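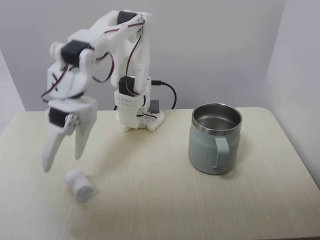 The Waria table towel is a small cotton cloth supplied by Justico to restaurants, conference centers, clinics and residential dining rooms. It is intended for guests to wipe their hands before or after a meal and is returned to the laundry after each use. The towel may be served flat, folded or rolled. A small white cloth rolled into a short cylinder can lie on its side directly on a pale wooden tabletop, with a metal mug set off to the right, and no tray or dish is required. Sites that prefer a tray may order one from the Burkach serving range.

Product details

Item number: 397
Material: 100 percent cotton terry, hemmed on all sides
Weight: 300 grams per square meter
Color: white only
Supplied: flat, unrolled, in paper-banded bundles
Minimum order: 2 cases

Preparing the towels

New towels should be washed once before first use. Finishing agents left from weaving reduce the amount of water the cloth can hold, and a single hot wash without fabric softener removes them. To roll, lay the towel flat, fold it in half lengthwise and roll firmly from one short end. The loose end should finish underneath. 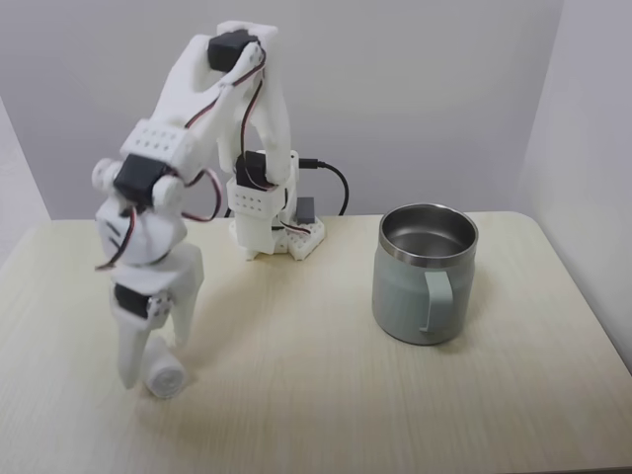 Small white roll on a light wood-grain tabletop.

Towels to be served warm should be dampened, wrung out and placed in a closed warming cabinet in a single layer. Towels to be served cold may be kept in a covered container in the refrigerator and should be used on the day they are prepared.

Laundering

Wash with other white cotton items. Chlorine bleach may be used at the rate given by the detergent supplier, but repeated heavy bleaching will weaken the hems. Tumble dry fully before storage. Towels that have become gray or frayed should be withdrawn from table service; many customers keep them as cleaning cloths.

Ordering and delivery

The Waria towel is held in stock at the Nwosu warehouse, and standard orders are sent from there by road. Orders of 2000 towels or more are delivered on a pallet, and the receiving site must have level access. Unopened cases may be returned for credit. Opened bundles cannot be accepted. Account customers should quote the item number on all orders and correspondence. Prices are reviewed each May.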